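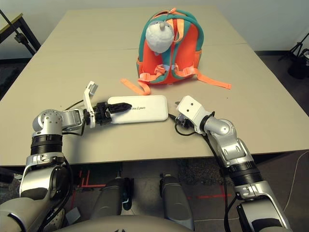 3.2 Planning the purchase of the second workstation

The budget for the second workstation was prepared in March by the first author together with Mieke Jansen, who keeps the equipment accounts of our laboratory. We had learnt from the first workstation that the price of the arms is the easy part of the plan. The small parts were ordered late, one by one, and we paid for delivery 26 times.

For the new plan we therefore made one list with three groups: arms and grippers, objects for the tasks, and spare parts. Figure 3 shows the bag-packing task, with a small orange backpack, a flat white device with a black cable, and the two arms. The objects of this task are cheap, but they must be bought in several copies. Straps and cables are pulled many times in a session, and we can not compare results if the object is replaced by a different model. We reserved 300 euros for objects and 100 euros for cables alone.

The gripper fingers were more difficult to plan. Skidico sells them only in pairs, while Vurkex offers single fingers at 49 euros each – a higher price per piece, but in our case usually only one finger is worn. We chose Vurkex for the spare parts and kept Skidico for the first delivery.

Figure 3. Bag-packing task at the workstation. One finger of the left gripper rests on the flat white device; the backpack stands behind it, near the far edge of the table.

The service contract is treated separately in Section 3.3.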